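Sorting out Mum's sewing room, where would you start?

grollura_gal
Original poster

Hi all, long time reader, first time starting a thread so be kind! My mum has moved into a smaller unit and I've ended up with the lot: fabric, patterns, buttons, half-made skirts from before I was born. It's filled the spare room and started creeping down the hall.
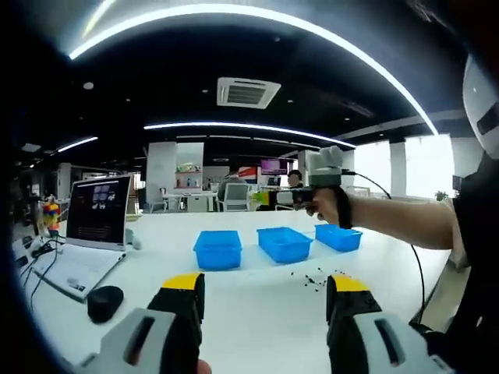 I took a week off in December to get on top of it and so far I've mostly sat on the floor reading old pattern envelopes. I've done one proper count, and there are 43 zips. Forty of those would be brown, I swear, and I don't even own anything brown.

What I can't decide is whether to sort by type (all cottons together, all wools together) or by colour, which would look lovely but might drive me mad when I need a bit of lining. Mum did it by "what I bought it for", so you'd find a floral cotton folded up with its thread, buttons and pattern. Very sweet, but no use to me unless I want to make a pinafore for a six-year-old.

Anyone been through this?

Drovach
Type, every time. I did colour once and it lasted until I went looking for stretch fabric and had to feel my way through every blue thing in the house. Prewash anything you don't recognise while you're at it, and put a scrap of masking tape on each piece with the fibre and the width.

tessellate_me
Going to disagree with Drovach! If you're a quilter, colour is the only way that makes sense. I've got nearly all quilting cotton so what would I sort by, thread count? Depends what you make. What do you make, OP?

grollura_gal
Bit of everything, badly. Cushion covers, pyjama pants, one quilt top that's been waiting 8 years for a back.

tessellate_me
Ha, only 8. Then do the cottons by colour and everything else by type. And please pull the quilt out first so it doesn't go back under the pile.

Emlyn Landeg
I'd leave your mum's bundles alone for the moment. When my aunt's things came to me I split up every one of them in a single weekend, very pleased with myself, and then spent the next winter trying to match buttons back to a coat she'd cut out and never sewn. I did finish the coat, but with the wrong buttons, and it still bugs me. Go through the bundles with her over a cup of tea if she's up for it. She'll remember more than you'd think.

Drovach
That's a nice idea, Emlyn, but it's also how you end up with a hall full of fabric for another ten years. At some point the pinafore cotton is just cotton.

Emlyn Landeg
Fair enough, we'll have to differ on that one.

pinking_sheila
Coming in to talk about patterns, because they go brittle if you keep refolding them. I iron mine flat on a dry, low setting and put them in big zip bags with the envelope facing out. Check all the pieces are there before you give any away! I bought 6 from an op shop and 4 had no sleeves.

tessellate_me
No sleeves is a summer dress, Sheila.

pinking_sheila
One of them was a dressing gown!!

grollura_gal
Okay, that made me laugh out loud. I rang Mum last night and read her some of the labels, and she went off on a long story about a bridesmaid dress in apricot satin that the bride hated. The satin's in there too, metres of it. So I'm keeping the bundles she has a story for and splitting up the rest by type, with the cottons by colour. Drovach, I'm doing the masking tape as well.

Does anyone want brown zips? Happy to post, just cover the stamps.

Drovach
I'll take the long ones if they're metal. Sending you a message now.

pinking_sheila
Me for any short ones, I'm making pencil cases for the school fete.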